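4. Checking the Utex mooring winch

Do this check every March, and again after 60 hours of hauling.

1. Switch off the winch at the deck panel and set the brake.
2. Take all load off the drum. Leave at least 3 full turns of rope on it.
3. Wipe old grease from the drum shaft with a dry rag.
4. Try each hex socket bolt with the key supplied. Tighten any that move — a quarter turn at a time.

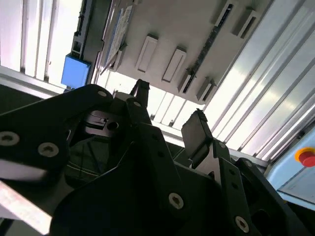
Fig. 4. Hex socket bolts in black plates.

5. Put fresh grease on the shaft and turn the drum by hand.
6. Release the brake and run the winch slowly, without load, in both directions.

CAUTION: Keep hands and loose clothing away from the drum when power is on.

Note: Do not use solvent near the rope. Replace a bolt if its socket is rounded — see section 17 for part numbers.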